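Dorkel 折叠凳使用感想

作者：Brendan Daly
4月17日 星期一

我住在 Trunell 已经很久了，中文是成年以后才学的，如果有句子写得不够自然，请读者原谅。

我有一个习惯，天气暖和的时候，喜欢坐在街上看人。从我家走到旧市场的路口是300米，那里有面包店、修鞋的小铺子和一个公共汽车站，早上最热闹。问题是那个路口没有长椅。从前有一张，前年修路的时候搬走了，以后再也没有搬回来。面包店外面虽然有椅子，可是必须买东西才能坐，而我一个早上喝不了三杯咖啡。所以我买了这把 Dorkel 折叠凳。

先说重量。说明书上写的是495克，我用厨房的秤称过，数字是对的。背在肩上走路，不太感觉得到它。它收起来以后比一把长雨伞短，可以放进我平常用的布袋里，只是上面会露出一小段。布袋里如果还有面包，请把面包放在凳子的上面，我有过一次不愉快的经验。

打开的方法很简单：把三条腿拉开，听到一声响，再把布套挂在三个角上。第一次我用了很长时间，因为第三个角非常紧。现在布松了一点，容易多了。戴着手套的时候还是不容易。

坐的感觉，我给中等的分数。布是结实的，坐下去的时候不会晃。不过它没有靠背，坐到20分钟，我的腰就开始提醒我。年轻的人也许可以坐更久。它的高度也偏低，膝盖比我希望的高。低的凳子有一个好处，就是行人不太注意你，他们该吵架的吵架，该唱歌的唱歌。上个星期六，有两位先生在车站前面讨论一辆自行车应该卖多少钱，讨论得很认真，一直到公共汽车来了，两个人都没有上车。
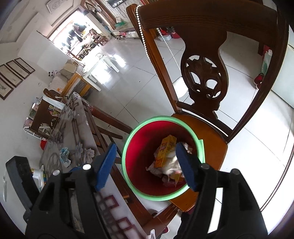 Fionnuala Keogh 留言：我买的也是 Dorkel，用了一个夏天。腰疼的问题我同意，可是我觉得更麻烦的是脚垫。在石板路上，那三个小橡胶脚垫会卡在石头的缝里，站起来的时候凳子留在原地，垫子掉了一个，后来我再也没有找到。你们那边的路是平的吗？

谢谢这个问题。旧市场的路口是柏油路，所以我没有丢过脚垫。可是读了留言以后，我特地带着凳子去了河边的石板路，试了一个下午。结果确实像 Fionnuala 说的，石缝宽的地方，凳腿会陷进去，人也会歪。我的办法是先看好地面，找一块比较大的石板，三条腿都放在同一块上面。这样坐是稳的，但是位置就不能自己选择了，有时候石板很好，前面却是一根灯柱，什么也看不到。

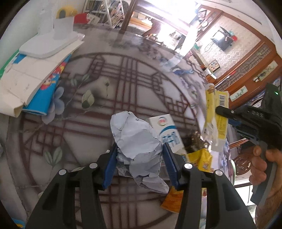
再说下雨。这里四月的雨来得很快，走得也快。凳面的布不防水，淋湿以后颜色变深，摸上去凉凉的，要在家里挂一个晚上才完全干。金属的部分到现在没有生锈。我希望厂家以后可以送一个防水的袋子，现在的袋子很薄，拉绳也太短，我已经换成了一根旧鞋带。

我也借过 Peiyu Qin 的凳子来比较，是 Dresa 牌的，四条腿，有一个很小的靠背。坐起来它更舒服，这一点我必须承认。可是它比我的重得多，打开以后占的地方也大。我坐在面包店旁边的时候，推婴儿车的妈妈要绕过我走，我觉得很不好意思，坐了不久就回家了。在窄的人行道上，我还是选择三条腿的。如果您主要是在公园里或者在广场上坐，那么 Dresa 更合适。

关于在街上坐，有几句话不完全是评价凳子。开始的几天，有人问我是不是在等人，也有人以为我在卖什么东西，低头看我的脚边有没有货。现在修鞋的师傅会向我点头，下雨以前他会指一指天空。送报纸的男孩叫我“凳子先生”。以前我站在同一个地方，从来没有人跟我说话。我不知道这是什么道理，大概坐着的人看起来不着急。

它也有不适合的人。如果您的膝盖不好，请先在店里试一试，因为从这么低的凳子上站起来，手没有地方可以扶。我站起来的时候，一般用手按着自己的大腿，样子不太好看。体重的限制，标签上有写，请您自己看清楚，不要两个人一起坐，也不要让孩子站在上面。

价钱方面，我是在 Kavanagh 街的户外用品店里买的，打了折。店员还推荐我买一个配套的小桌子，我没有买，现在也不觉得需要。咖啡可以放在地上，只要记得自己的脚在哪里。

如果有人知道哪里可以单独买到这种脚垫，请在下面写给我们，Fionnuala 还缺一个。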